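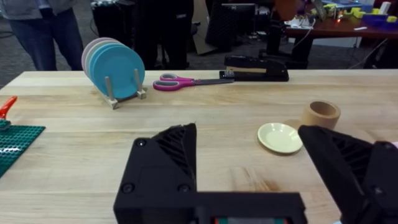 Ticket 37: left arm stalls on first pick, Gerthorpe open day
Opened by: Aleksandra Jakubowski
Status: open
Priority: high (doors open Friday!)

Hi all, me again. We're setting up the two-arm table demo for the Gerthorpe open day and the left arm has started doing the thing it did in September, where it goes out over the table, opens up all nicely, and then just hangs there like it forgot why it came. After 21 seconds the controller times out and both arms go home. The right arm is fine on its own. I ran the tidy-up routine 13 times this afternoon and the left one stalled on 3 of those, always on the first pick and never later on, so once it gets going it's happy.

What I've tried so far:

Restarted the controller. No change.
Restarted the controller again, this time with the power fully off for a minute (I know, I know). No change.
Reseated the wrist camera cable on the left arm. Good for five runs in a row, I got excited, then it stalled on the sixth.
Went back to last week's Tanetti config. Same stall, plus the right arm got slower, so I put the new one back.

Log says "target confidence below limit" every time, then "waiting", then the timeout. No motor faults, nothing about torque.

Update, 4:40 pm 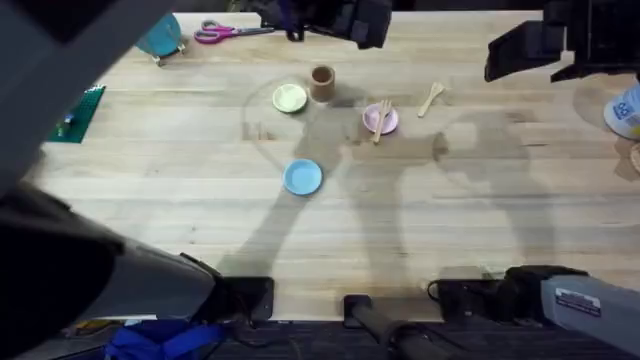
Arne Wunderlich asked whether the start pose had changed, and it has, a little. We moved both arms in so visitors standing on the far side could see the grippers better, and I never thought about what that does to the light. The shadows from the arms go right across the middle of the table now, big dark ones, and the dishes are sitting in the same part of it where the first search happens. So my guess is the fixed camera picks a plate, the arm swings over, the shadow moves with it and the confidence score drops through the floor. That would explain why only the first pick is bad - after that it uses the wrist view a lot more.

I put the start pose back to the old one and got eight clean runs. Not proof, but I'll take it! The catch is that the old pose hides half the action from the visitors, and Irena Olszewski really wants people to see the grippers close up.

Update, 5:25 pm

Tried the new pose again with a second lamp from the Josico kit clamped on the opposite side. Better, with one stall in nine runs. The lamp gets in the way of the walkway though, so it would need a taller stand.
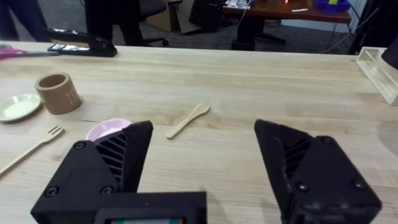
Shahram Ghorbani replied that I should leave the lamps alone and look at the confidence limit first, which went up in the last Dudek update and which he thinks is too strict for anything pale on a pale table. He'd drop it back to the old value for the first pick only and keep the close-up pose. He also wants the full log, including the clean runs, before anyone changes the defaults.

Fair enough! The log is attached now. I'll try his setting tomorrow morning with the room lights the way they'll be for visitors (blinds up, overheads on) and do a full set of runs before lunch. If it still stalls, we go with the old pose and I'll move the rope in on the left side so people can at least stand a bit closer.

Can somebody tell me where the first-pick limit lives in the new menu? I found the general one under Vision, but I don't want to change it for both arms by mistake.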